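Cutting board too big for the kitchen – now what?

Forum > Home & Garden > Kitchens and Worktops
Page 1 of 1

plumbline_pete
Posted in May, 21:14

My sister-in-law Aleksandra has moved into a flat with a kitchen the size of a wardrobe and has passed on her cutting board, which is the size of the wardrobe door. It's pale, glued up from long strips, with a couple of darker ones running through it. Lovely thing. It doesn't fit in my sink, my cupboard or, diagonally, my oven, and yes, I did try the oven.

Do I saw it in half or learn to live with it? It cost her 80 quid, so sawing feels rude.

mrs_tresau
Posted 21:31

Don't you dare saw it. Oil it, stand it on end behind the bread bin and bring it out for cheese at Christmas like everyone else.

FelicjaB
Posted 21:52

We had the same problem and ours was promoted to play surface. The kitchen barely noticed. It lives on the blue worktable now, the one with rows of little holes all over it, which is a marvellous table apart from the fact that nothing with a small base ever stands quite straight on it. A big flat slab of wood sorts that out at once.
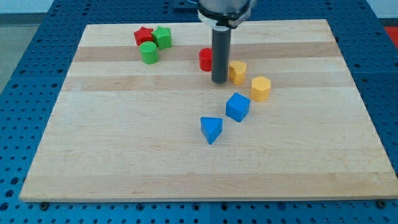 The stars are the ones that get fought over, for reasons I've never got to the bottom of. The cylinders are respected but not loved. The yellow heart gets posted into shoes, so if you do go down this road, check your shoes.

Anyway, my vote is keep it whole. You'd be amazed how much civil engineering goes on across those strips. The darker ones are rivers, apparently, and I've been told off for putting a mug in one.

Dradholm_Dave
Posted 22:05

Nice, but I'd never let mine near a food board again after that. Toys go in mouths and under sofas. You can't un-sofa a chopping board.

FelicjaB
Posted 22:11

It's retired, Dave. It has a pension. The onions are done on a plastic one from Mendell that cost 4 pounds and has the charm of a car park.

Dradholm_Dave
Posted 22:13

Fair enough. Still think a tray would do the job, and it has a lip, so things don't roll off.

mrs_tresau
Posted 22:20

A tray rattles. I have raised three children and I will not be lectured on trays.

oakapple
Posted 22:48

Going back to the question – if it really must be cut, get a joiner to do it, and have him plane the new edge and round it over a bit. A glued board can be cut perfectly well. What you mustn't do is attack it with the saw from the shed and then ask on here why it looks chewed. We've had 3,000 posts about that already.

Also, rub oil into the new end straight away and do both faces while you're at it. One face only and it'll curl up like a stale sandwich.

plumbline_pete
Posted 23:02

The joiner near me, Rosales, wants 50 to look at it. Just to look. I can look at it for nothing, I've been doing it all evening.

FelicjaB
Posted 23:09

Have you got grandchildren?

plumbline_pete
Posted 23:15

One on the way, due in the autumn. Are you saying I should store a plank for two years on the off chance?

mrs_tresau
Posted 23:17

Behind the bread bin. I've already told you where.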